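Stretching carpet tiles over old glue, or start again?
Home > Floors > Carpet and tile

nunar_flats
24/02/2026
I look after a small office building with almost 100 square yards of carpet on the ground floor. It was glued straight to the slab before we bought the place. The pile is fine but there are ripples near the entrance and people catch their shoes on them. One installer wants to cut the ripples and glue them flat. Another says take it all up and put down tiles. The gap between the two quotes is $496 for the entrance area only. Which would you do?

mopboard
Cutting and gluing is fine if the backing is still sound. Pull up a corner by the door. If the backing stays on the slab and the pile comes off in your hand, you are done with that carpet.

Flelitz
Tiles. I have put down broadloom and I have put down tiles, and in an entrance I would not use broadloom again. One wet winter and you swap four tiles and keep going. With a roll you are looking at a patch forever.

Vikas Chauhan
I don't agree that tiles are always the answer. If the slab has old glue ridges on it, every tile will show them. You need to scrape first, and scraping is most of the labor. Ask the second installer if the scraping is in his price. Mine left it out and added $200 later.

nunar_flats
Good point, I'll ask. The quote says "prep as needed" and nothing else.

Vikas Chauhan
Then get it in writing before anyone starts.

drovby_dan
Color matters more than people think in this kind of job. Everyone picks a plain dark gray and then every bit of lint shows.

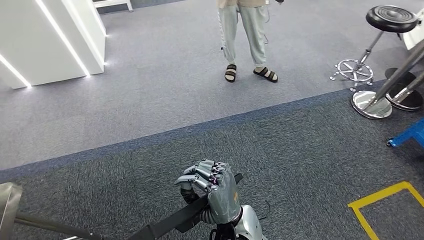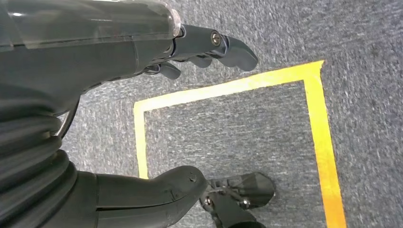
My own rule for a working floor is to go for something mixed, and to look at it standing up, from the height people will see it. Sample cards are held at arm's length under shop lights and they all look good that way. A speckled gray like the carpet with the yellow tape on it is what I would put in an entrance. Dust and grit have something to blend into. I have had a similar one in a hallway since before my kids were in school and I vacuum it once a week.

mopboard
Agree on speckled. Disagree on gray. Brown hides road salt better, or at least it does here.

Flelitz
Salt is white. It shows on brown and it shows on gray. What you need is a longer mat outside the door.

mopboard
I have both and I clean both. The gray one looks worse in February.

drovby_dan
We may have different salt. We mostly get sand.

nunar_flats
We get salt. There is a mat but it is short, maybe two steps.

Flelitz
Start with the mat then, whatever you do about the ripples.

Mészáros
Going back to the first question. Has anyone checked the slab for moisture? Ripples in a glued carpet near an outside door can mean the glue has let go from below. If that is the case, cutting and gluing will hold for a season and then lift again. Tape a square of clear plastic to the bare slab, leave it overnight, and look for drops under it. It isn't a proper test but it will tell you if you need one.

Vikas Chauhan
Seconded. I would do that before paying either of them. Tiles with a loose-lay adhesive won't like a damp slab either, so it isn't only a problem for the cheaper quote.

Flelitz
Some tile backings are made for it. Ask.

nunar_flats
I pulled up the corner. The backing came up in one piece and the slab underneath looks darker along the door side. I have the plastic taped down now and will post what I find. The second installer says scraping is included but leveling is extra.

Mészáros
Leveling is always extra.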